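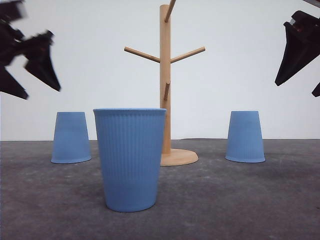 Lesezeit: 2 Minuten

Squash: Tustthorpe verspricht eine Jugendoffensive und bleibt Antworten schuldig

Der Squashclub Tustthorpe will seine Nachwuchsarbeit neu ordnen. Das teilte der Verein am Sonntag, 16. Oktober 2022, nach dem letzten Spieltag des Fenadlow Junior Open mit. Vorgesehen sind ein gemeinsamer Förderkader mit dem Nachbarverein Prins und eine Turnierserie für die Altersklassen U13 bis U19. Beginnen soll das Ganze im März.

Cheftrainer Murray Hoani sprach von einem »echten Neuanfang«. Das Wort ist in Tustthorpe nicht neu. Schon die vorige Reform trug es im Titel, damals ging es um ein Sichtungsprogramm an Schulen, von dem heute auf der Vereinsseite nur noch ein Anmeldeformular übrig ist. Wie viele Jugendliche darüber in den Verein kamen, konnte Hoani auf Nachfrage nicht sagen. Die Zahlen würden »gerade aufbereitet«.

Für den neuen Kader sind 8 Plätze geplant. Beworben haben sich nach Vereinsangaben 200 Spielerinnen und Spieler aus der gesamten Region, was erstaunt: Beim eigenen Open blieben in der U15 der Mädchen mehrere Startplätze frei, und das Feld der U13 wurde kurzfristig mit dem der U11 zusammengelegt. Ob Mehrfachmeldungen herausgerechnet wurden, ließ der Verein offen.

Offen ist auch das Geld. Wer aufgenommen wird, zahlt 400 Euro Eigenanteil im Jahr, Fahrten und Startgelder kommen hinzu. Den Rest soll der Sportausrüster Kasetti tragen, der auch der Turnierserie seinen Namen gibt. Einen unterschriebenen Vertrag gibt es bislang nicht, die Rede ist von einer Absichtserklärung. Kasetti wollte sich zur Höhe der Unterstützung nicht äußern.

Sportlich fiel die Bilanz des Wochenendes gemischt aus. In der U17 der Jungen erreichte ein Spieler aus Tustthorpe das Halbfinale und verlor dort glatt in drei Sätzen, nachdem er im zweiten noch zwei Satzbälle hatte. Die U19-Titel gingen beide an Gäste. Hoani sah dennoch »viel Substanz« und verwies auf die junge Altersstruktur der Mannschaft. Das hatte er im Vorjahr nach dem Aus in der Gruppenphase fast wortgleich gesagt.

Bei Prins klingt man verhaltener. Man habe der Kooperation grundsätzlich zugestimmt, heißt es dort, über Trainingszeiten und die Besetzung der Trainerstellen werde aber noch verhandelt. Prins verfügt über die besseren Courts, Tustthorpe über den größeren Trainerstab, und beide Seiten beanspruchen bisher die Leitung des Kaders. Die Namen der aufgenommenen Talente sollen erst bekannt gegeben werden, wenn diese Frage geklärt ist.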